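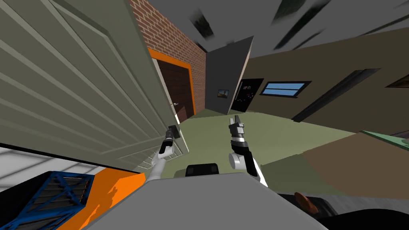
1/ Gathering examples for the Sitden set
We've been at this since September, so it's time for a thread on how it goes. All of it is done in simulation. Someone drives the two arms by hand control, and every run is saved with what the cameras saw and what the arms were told to do.

2/ The target for this set is 549 runs. We have 113 that passed checking. A run is thrown out if the driver stops halfway to think, because the model learns the stopping too. I have thrown out plenty of my own.

3/ Doorways take the most practice. The views are tilted and you have to get used to reading a room at a slant. Makis Kyriakidis drives these better than I do — he goes slower and saves more.
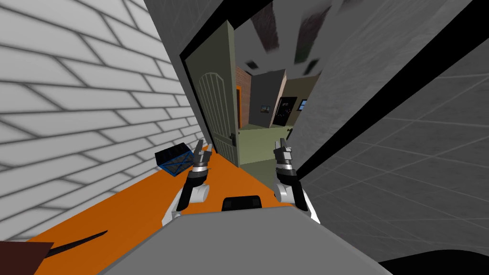 Both arms forward, green door open, next room beyond.

4/ We keep the colours and walls different from place to place on purpose. An earlier model did well in one plain grey room and badly in the next one, which had brick. So now we mix brick, tile, orange floors, green floors and whatever else the room builder gives us.

5/ Then there is the close work. For this we save the view from right behind the gripper as well. You lose most of the room but you can see how the fingers meet the thing being held, and that is what the grip part of the model needs. Brown cylinder with a black domed top, between the finger pads: 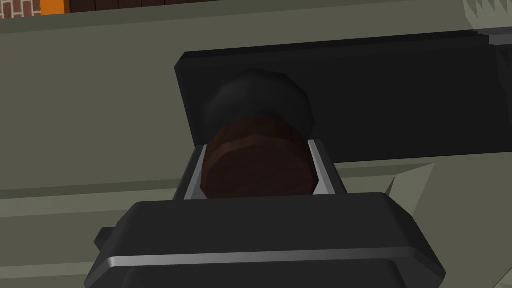
Glykeria Gkikas asks whether we label the grip by hand or let the simulator do it. Both. The simulator gives us contact for free, and a person marks where the grip starts and ends. Where they disagree by more than 2 steps, we look again.

6/ Near-repeats are worth keeping. Same kind of hold, slightly different angle, and the model gets a better idea of what may change and what may not. We cap it at 7 of a kind, otherwise one object swamps the set.
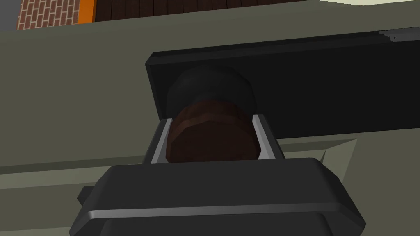 Truvham Robot Learning Group, Data Team

7/ Next up is a long driving session on Saturday, then checking. If you have used the control rig before and want a slot, message me or Sota Sugawara. New drivers do practice runs first and those don't go in the set.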